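Channel page: new subscribers do not see my series in the right order

Asked in Channels and Audience

Hanna Pawlak

Hello everybody. I have a small channel on Hatuvora where I publish lessons on bookbinding and paper repair. In August the channel passed 2250 subscribers, and I was very glad, because it stayed at 1807 for a long time. After that I changed to the new channel layout, the one with the shelves.

My problem is the following. I have a series of lessons which must be watched in order. In the old layout I had one playlist on top and people began with the first lesson. In the new layout the first shelf shows "Recent uploads", and a visitor who comes from a recommendation sees lesson nine before lesson one. I receive comments such as "what is this thread you talk about?", and I explained the thread in lesson two.

I tried these things already:

I moved the playlist shelf to the top in the layout editor. On my computer it looks correct. On my telephone it is again under the recent uploads.

I set the playlist order to "Oldest first". The playlist page is correct, but the shelf still begins with the newest lesson.

I removed the "Recent uploads" shelf. It came back the next morning.

Is there some setting that I did not find? I don't want to upload everything again, as I would lose all comments, and some of them are very useful for other learners. I also wish to know if the welcome video can be different for subscribers and for new visitors. A friend says it was possible in the old layout, but I never used it.

Thank you in advance, and excuse my English please.

paperkite_tom

Same here, the shelf comes back for me also. I think it is a bug. I just deleted the app and installed it again and it was fine for a while. Maybe try that.

Atenberg

Hello Hanna, your English is quite clear. I am also not a native speaker, so we will manage.

I moved three channels to the new layout and met the same difficulties. There are really two layouts, one for the computer and one for the telephone, and the editor opens the computer one without telling you. Look at the upper right corner of the editor, beside "Preview". There is a small switch with the words "Wide" and "Narrow". Choose "Narrow", move your playlist shelf to the top again, and press "Publish". You must press it separately for each of the two. If you press it only once, the second layout stays as before.

The shelf which comes back belongs to another page. Go to Settings, then Channel, then Discovery, and look for "Fill my page automatically". When this is on, Hatuvora adds the recent uploads each night to any channel with fewer than four shelves. You can switch it off, or you can make four shelves of your own. I prefer to switch it off.

For the order inside the shelf: the shelf doesn't read the playlist order. It has its own menu, the three dots at its right end. Choose "Sort", then "As in playlist". On one of my channels this choice was grey until the playlist had a description of its own, so write one short sentence there and try again.

The welcome video can be different for the two groups. In the editor press on the big area on top, and you will find "For visitors" and "For subscribers". I would put lesson one for visitors and your newest lesson for subscribers. Keep the text under it short, because on the telephone only the first 100 characters are shown before "more". 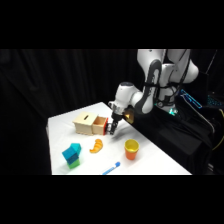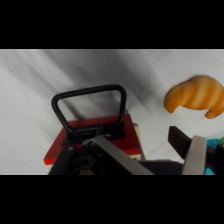

Do subscribers get a notification each time I change the order of my shelves?

Changing the shelves, the sorting or the welcome video sends nothing to subscribers. They get a notification only for a new upload, a live broadcast or a post in the Community tab, and for uploads you can untick "Notify subscribers" before you publish.

One more advice for a series. Open each lesson in the editor and set the field "Next in series" by hand. It is boring work, but then the button at the end of lesson one leads to lesson two, even if the visitor came from a search and never saw your channel page. If you have many lessons, the free tool Nenon can fill this field from a playlist. I used it for a playlist of 600 videos and corrected only a few of them afterwards. Make a copy of your descriptions before, as it writes into them also.

Hanna Pawlak

Thank you very much, Atenberg. The switch was on "Wide" all the time and I never noticed it. Now the playlist is on top on my telephone too. "As in playlist" was grey for me, exactly as you wrote, and after I added a description I could choose it.

I have switched off the automatic filling in the evening, so I will see tomorrow if the shelf stays away. I'll do "Next in series" by hand, I don't have so many lessons.

Moya

For anybody who reads this with a shared channel: the Discovery page is visible only to the owner. If you are an editor you will not find it, so ask the owner to change it for you.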